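Tolari (data collection method)

Tolari is a method for teaching robots to pick up and pack household objects from demonstrations made by people. The person does not control a robot during the demonstration. Instead, he or she holds a gripper tool with a camera fixed on it and does the task by hand. The method was developed at the Bitar laboratory in Dokville and was first used in a study of packing small goods.

Method

The camera looks over the fingers of the gripper toward the objects, so the recorded view is close to the view which a robot arm will have later. From each recording, the software Puda calculates the path of the tool and the opening of the fingers. Recordings in which the path is lost for more than 13 frames are removed. The rest is cut into short episodes, and each episode receives one sentence of instruction.

The first collection contains 2630 episodes, recorded in ordinary homes. The objects were not bought specially for the study. Boxes, pouches, wrapped packets and soft toys were used in the condition in which they were found.
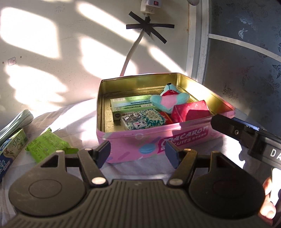 View from the gripper camera, with the fingers open in front of a pink biscuit tin. Several items are in the tin, and others lie on the white surface to the left.

Results

A policy trained on the full collection was tested on a robot arm in 345 trials. It packed stiff boxes with good reliability, but soft objects were more difficult, especially when they lay against the wall of a container. When the training used only 300 episodes, the arm often closed its fingers too early.

Limitations

Shiny metal surfaces can disturb the calculation of the path, as can strong sunlight on a plain wall. The method also does not record the force of the fingers. For this reason, thin packages were sometimes pressed too strongly in the tests. A later version of the tool, with a force sensor in one finger, is in preparation at Bitar.

See also: Imitation learning; Robot grasping; Puda (software)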